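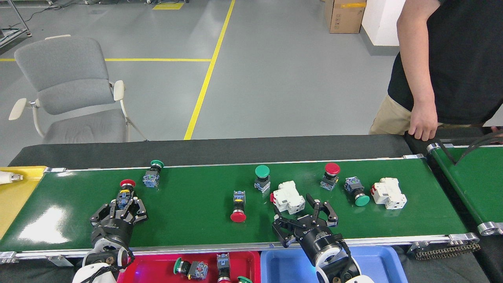
Visit report: Brendus control gear works, Hesbridge
2022-02-12

The works opens to trade visitors twice a year, in July and again in the summer. I went to the summer day with one question to settle for our pump station upgrade, which was whether the outdoor control stations should stay in painted steel or move to moulded enclosures. The push buttons and breakers were a secondary matter, as we have used the same range for years and have no plans to change.

Visitors sign in at the dispatch office and are fitted with heel straps and glasses. Groups are capped at 11. Mansa Tsikata from product engineering took ours through and answered most of what follows.

Enclosures

Steel boxes are folded and seam-welded off site by Zuccaro and arrive primed. Top coat goes on at Hesbridge, in a small powder line at the eastern end of the building. The grey we have been buying is a standard colour and has no surcharge. Our old complaint was rust at the lower hinge, and Tsikata put it down to the hinge being fitted after coating, with the drill edge left bare. Current boxes are drilled before priming. I looked at a rack of finished doors and the coating did carry through the holes, though it was thin on the inside face of a couple of them.

The moulded boxes are a Sidetti product and are only machined and fitted out here. Wall thickness is better than I expected, and the gland plate is separate, so a badly placed cable entry costs a plate and not the whole box. Against that, the lid screws go into moulded bosses without metal inserts. On stations that are opened every quarter I would expect worn threads within a few years. Inserts can be ordered, but in lots of 1000, well beyond what we need.

Sealing

The hose test is done on sample boxes in a tiled bay near the canteen. The gasket is poured in place on steel lids and is a cut strip on the moulded ones. The strip has a butt joint at the bottom edge, and I asked why it was not at the top. The answer was that the hinge side governs where the joint can go. I was not fully convinced. Water sitting on the bottom lip of a lid will find a joint sooner or later, and our sites at the river end are hosed down weekly.

Heat was the other concern. A dark moulded box in full western sun was logged by the works at 73 degrees inside with no ventilation. Steel in light grey ran lower, but I did not get a figure that was measured on the same day, so the two should not be compared directly - I have asked for the raw logs.

Fit-out

Operators and contact blocks are stocked as separate lines, and a station is made up to the customer's drawing. A red mushroom head and a green one share the same panel hole, so a legend plate is the only thing on the door that tells a fitter which position is which before the heads go in. We leave legends off our drawings at present. They should go on.

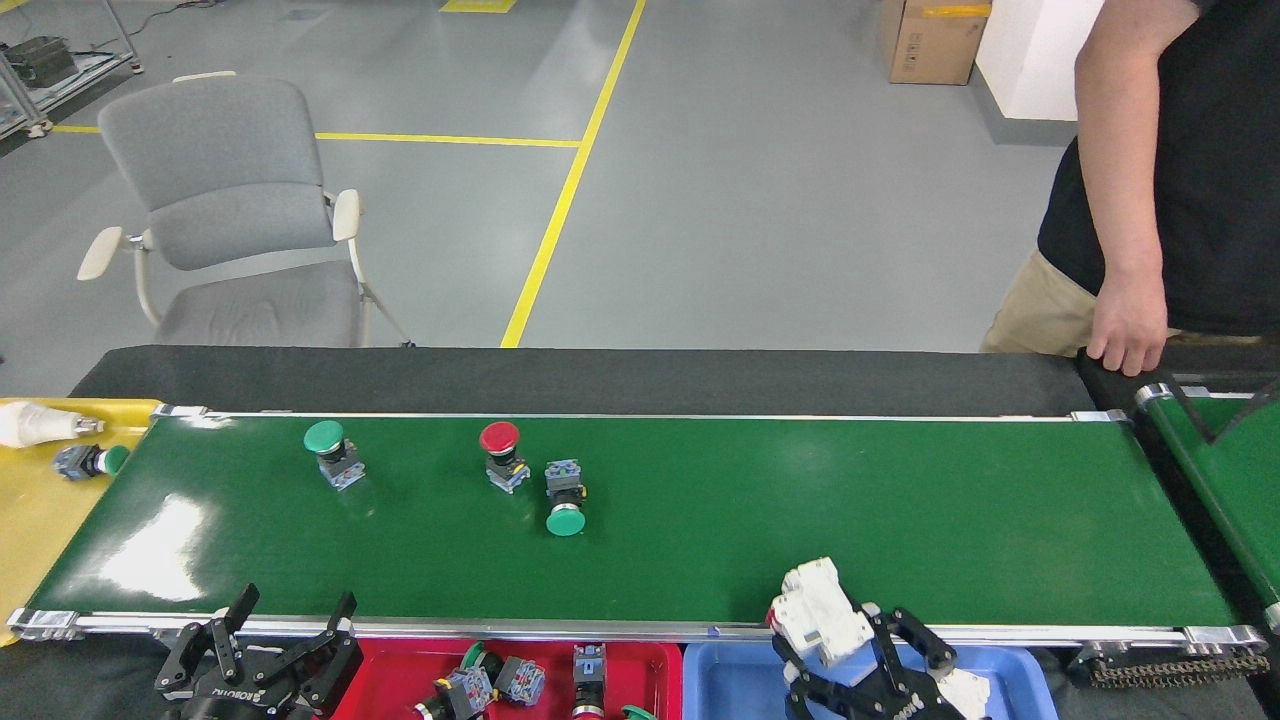

Green and red mushroom-head push buttons on the green belt.

Terminal screws are left backed out for field wiring. This suits us. Spare contact blocks can be added to an order in packs of 6, and it would be sensible to hold one pack at each depot.

Lead times

Steel is the slower of the two because of the welding step. Moulded boxes can leave sooner if the drilling pattern is already on file. Ours is on file for the two-button station only. Freight is charged by volume, and a part pallet is poor value.

Recommendation

Stay with painted steel for the river sites, in light grey, with the hinge holes checked on receipt. Trial one moulded box at the depot yard, facing west, with a logger inside through next summer. I have asked Tsikata for a price on a moulded lid with the gasket joint moved to the top edge, and will circulate it with the temperature logs when both arrive.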